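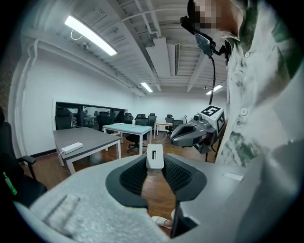

Ticket 457: volunteer hours not carrying over to placement record
Opened by: Abdelkrim Belhaj, Lerkari placement desk
Assigned to: Tumelo Van Wyk
Priority: normal (requester asked for high)
Status: open, waiting on vendor

Abdelkrim, 16th June
Hours signed off by site leads in Vesomov show up in the volunteer's own account but not on the placement record. The Swanepoel site is the worst. I have 5 people there whose letters of service are due and every letter prints with zero hours. They did the work. The site lead has the paper sheets.

Tumelo
Looked at two of the five. Both have hours logged and approved. Can you confirm they were moved to the Swanepoel placement before they started logging? If they were still sitting under general pool, the hours go to general pool.

Abdelkrim
They were moved in March. I did it myself and I have the confirmation emails.

Tumelo
The emails go out when you press save. They don't prove the move took. I checked the history on the first account and the placement field is blank until last month.

Abdelkrim
Then why did the volunteer see Swanepoel on her home page the whole time?

Tumelo
Fair question. The home page reads from the application form, so it shows whatever she applied for. I'd call that a bad design but I didn't build it.

Vendor reply (Fekska support), pasted by Tumelo
"Please clear your browser cache and sign in again. If the problem continues, run the nightly sync by hand from the admin menu and allow 60 minutes."

Tumelo
I don't see how my browser cache changes what is printed on a letter from Abdelkrim's machine. Did it anyway, no change. Ran the sync by hand and waited the full 60 minutes. The sync says "completed" with no errors. Zero hours on all five letters. I also noticed it says "completed" when I run it against an empty test placement, so I'm not giving that message much weight.

Tumelo
Tried one account the slow way: took the volunteer off Swanepoel, saved, signed out, put her back, had the site lead approve one shift again. That shift now counts. The older ones still don't. Not going to do this for every shift on every account, and I'd like to know what it does to the audit trail before anyone else tries it.

Abdelkrim
Can we type the total into the letter for now?

Tumelo
Yes, if the site lead signs the total. Use the paper sheets, not the Vesomov report. Keep a copy of each sheet with the letter.

Vendor reply (Fekska support), pasted by Tumelo
"This has been fixed in version 2. We will now close your case."

Tumelo
We are on version 2. Asked them to reopen and sent the history for all five accounts. Leaving this ticket open until a letter prints with the right hours and I've checked it against paper.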